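Progress report — Rorero student robotics project
Prepared for the Quintana fund by Jucélia Dantas
Last updated: 03/04/2023

The fund asked whether the club is on track. Partly. Attendance is fine, but I'm less sure about the sorting task, which the students call nearly finished. Their log shows 77 successful picks and says very little about failed ones. I've asked Reinaldo Lopes to have the team write down every attempt, good or bad.

I also doubt that one good afternoon with the spiky balls tells us much about the small bricks and tins.
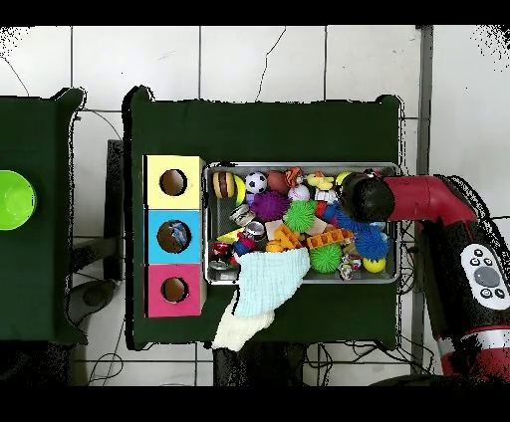 Page 3 of 8

The pink, blue and yellow boxes are meant to be the sorting bins. Florêncio Pacheco wants them fixed in place before any more testing — I agree. Raíssa Tavares has the spending sheet, and I'd hold the next payment until the new log comes in.

2 shares | 0 comments
Contact: Rorero project office | Back to top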